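Ticket: Shelf set, head camera episodes rejected at upload
Project: Lilia
Opened by: Huiling Lu
Assigned to: Ewurabena Abugri
Opened: 02/07/2020
Status: Waiting on retest

Problem
The Takex uploader rejected 40 of 66 episodes from the drinks shelf task. Error on each one: "no target in first view." The other 26 went through. Same station, same shelf, same operator settings.

Steps tried, Huiling
Restarted the uploader and sent the 40 again. Same error.
Cleared the local cache. Same error.
Opened 3 rejected episodes by hand. Video plays fine from start to end, and the joint data is there.

Reply, Ewurabena
Please paste the first view from one of the rejected ones, plus the task line that goes with it.

Reply, Huiling
Task line reads "pick the green grape drink from the lower shelf." First view:
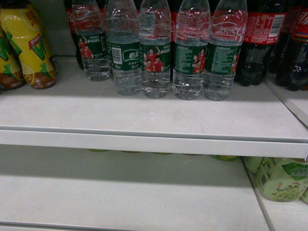
Findings, Ewurabena
The target is in view, lower level, right end, against the divider. So the check is wrong and the episode is good. The Jia labeler only looks at the upper level, where it finds the yellow bottles, the water and the cola. It was set up that way for the first batch, when all the tasks were on the top shelf. All 40 rejects have a lower shelf task line. The 26 that passed are all upper shelf.

Fix
Search area in the Jia config now covers both levels. Limit for one upload is still 2,000 files, so send the rejects in two parts. Don't re-record anything.

Still open
The water bottles stand close together and Jia sometimes draws one box over two of them. Separate ticket, please, under Gekside.
Huiling to resend the 40 and post the new count in this ticket.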